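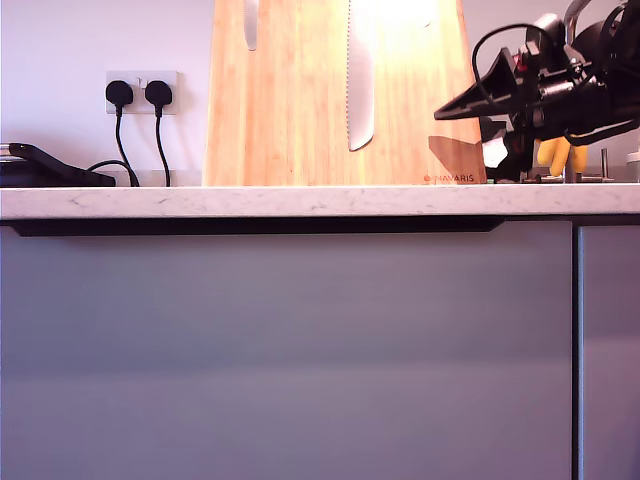
Two plugs, one socket, and a stretch of marble-effect counter.

Ask the woman who runs the Kallio sourdough club how she got started and she laughs before you have finished the question. "I killed three starters," she says. "The fourth one lived, and I was so happy I called my sister at six in the morning."

That was in October, the year she moved to Cosholm. The club now has 50 regulars and a mailing list of 294, and on the first weekend of each month they meet in the old school hall on Arkotside to swap loaves, jars of starter and a great deal of advice. I went along on Saturday, May 6, 2023 and came home with two ryes, a cinnamon loaf and flour on both sleeves.

She asked me to leave her name out. The club belongs to everyone in it, she said, and she already gets enough texts about sticky dough. So I'll just say that she used to drive a bus, that she talks with her hands, and that she makes the best plain white loaf I have eaten in years!

What surprised me most was how relaxed she is about the whole business. I had expected charts. "People come in scared," she told me. "They've read that the water has to be exactly this and the flour has to be exactly that. I tell them, put your hand in it. If it feels like a wet sponge, add flour. If it feels like a football, you've gone too far and you're having crackers for dinner."

She does weigh things, she admits. Her everyday loaf uses 572 grams of flour, a number she arrived at by accident when a bag ran out and the bread came out better than the week before. She has stuck with it ever since and defends it like a family recipe. Then it's salt, water, a big spoon of starter and 8 hours on the counter overnight. In summer she goes to bed later so it doesn't run away from her.

We talked for a long time about flour. There is a small mill up the valley that sells a coarse wholemeal under the name Osteo, and half the club swears by it while the other half says it tastes like a barn. She is firmly with the first half. "It's got a bit of chew to it, and the smell when it toasts - oh, I could stand there all morning," she said. Her trick is to use it for a quarter of the flour and no more, and to give it a good soak before anything else goes in the bowl.
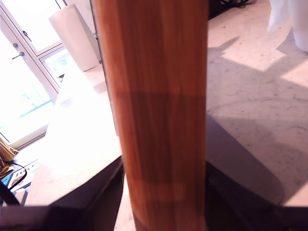
Wood grain up close, in amber and reddish brown.

And the failures? She loves them. The club keeps a shelf at the back of the hall for what they call the bricks, and each month the flattest, palest, saddest loaf gets a round of applause. She has won it twice. The second time she had forgotten the salt, noticed at midnight, tried to knead it in, gone to sleep on the couch and woken up to dough all over the stove top. "It was in the burners," she said. "I was picking it out with a chopstick for a week."

I asked what she would say to somebody who has never baked anything at all. She thought about that one. "Make the same loaf ten times," she said. "Don't go looking for olives and walnuts and all that. Same flour, same bowl, same oven. Around the fifth one your hands start to know what's going on, and it's a lovely feeling, it really is. I'm not a patient person. Ask my kids. But I can wait for bread."

Her own kids, both grown, have opposite views. One bakes every weekend and sends photos of the crumb. The other buys sliced white from the supermarket and eats it in front of her on purpose.

She wants to try a shared oven next, a proper brick one out behind the hall, and she has been drawing it on the backs of envelopes. She showed me four versions, one with a bench all the way round so people can sit with their backs to the warm side. There's no money for it yet and she isn't in a hurry. In the meantime the club meets at ten, new people are welcome, and you should bring an empty jar with a lid.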